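About Fallesik Lab 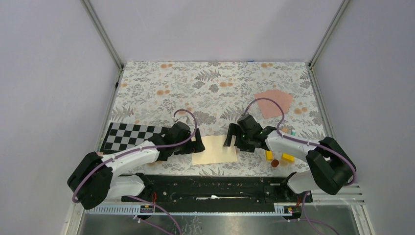
The two-arm cell at Fallesik Lab, with the small-object set on the table.

Fallesik Lab is the research group of Arevus. We study how two robot arms can learn household handling tasks from a small number of human demonstrations. Our office and test cells are in the same building, and everyone who writes code also spends time running the arms.

What we work on

Most of our current work concerns a training method called Tanoli. An operator guides both arms through a task, such as folding a cloth or putting a block in a cup. Tanoli splits each recording into short segments at the points where a gripper opens or closes. The policy is then trained on the segments, and a second, smaller model learns the order they go in.

We do it this way so that a segment can be used again. A grasp recorded for one task can help with another, and a bad segment can be thrown out without losing the whole recording.

Results so far

In our July test round we trained on 728 demonstrations covering 12 tasks. A baseline policy was trained on the same recordings without splitting. Tanoli did better on the block and cup tasks. On cloth folding the two were close, and both still fail when a corner is tucked under. After screening we kept 702 demonstrations, and that is the set we now use for all comparisons.

Each task is tested from start positions that were left out of training. Failed runs are logged the same way as successful ones.

Who we are

The lab is led by Charmaine Venter, who also runs the cloth handling work. The recording and playback software, Womine, is written and maintained here.

Visits and student projects

We take on up to 3 student projects a year. Applications for the next round close on 4th September. Please send a one-page outline and say which task you would like to work on.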